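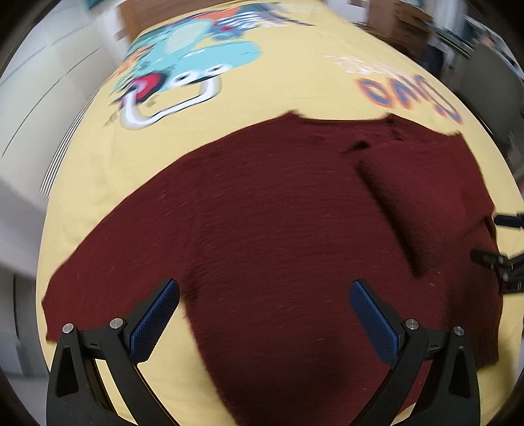 Fig. 1 - The maroon jumper on the bed, left sleeve out, right side still folded over.

Folding Knitwear Without Ruining It: Project Report
Textiles and Home module, submitted 27/10/2026

Why I picked this

I started this project because my wardrobe was a disgrace. I live in a shared house on Urnska Road, I own far too many jumpers for the one shelf I've got, and every winter I pull one out and find a great big crease across the chest. My tutor said to choose a household task and look at it properly, so I chose folding jumpers (my housemates thought this was hilarious). I wanted to compare 3 ways of folding and see which gave the fewest creases after a spell on the shelf.

Setting up

I did all the folding on a bed. I tried the kitchen table first but it's too narrow, and the sleeves kept dropping over the sides and dragging the rest with them. A bed is softer than I'd like, but there's room to spread everything out. The yellow sheet turned out to be a good choice too, as you can pick out the edges of a dark red knit against it straight away. In Fig. 1 there's a wedge of yellow between the left sleeve and the side seam, and that gap is what I came to look for each time. If I could see it, I knew the sleeve was lying clear of the body.

The right half in the same picture is what I'd call a false start. The fabric is folded over on itself and bunched up at the side, and if you begin from there you get a lump in the middle of the finished fold. I did this so many times! The cure is dull - go back to the shoulder, lift, and lay that side down again before doing anything else.

The three folds

The first was the shop fold, sleeves crossed behind and the body halved. The second was the square fold, where each side comes in to the middle, then the bottom goes up. The third was rolling, which I learnt from the leaflet that came with my Novance storage box. Each jumper was folded, left on the shelf for 2 weeks, then opened out and looked at in daylight by the window.

What I found

The square fold was the clear winner for thicker knits. The creases came out softer and mostly sat down the sides, where I don't mind them. The shop fold looked lovely on the shelf and left a line straight across the front. Rolling was quick and brilliant for a suitcase, but the cuffs went a bit wavy and I wasn't keen.

I also noticed how much lint shows up on dark wool once it's laid flat, little pale flecks all over. I now go over everything with a lint brush before folding, or it just gets pressed in.

What I'd change

I'd use a firmer surface, maybe a board under the sheet. I'd also include cardigans, as buttons must change things, and I'd start in April when the winter clothes get put away anyway. My shelf is still too full.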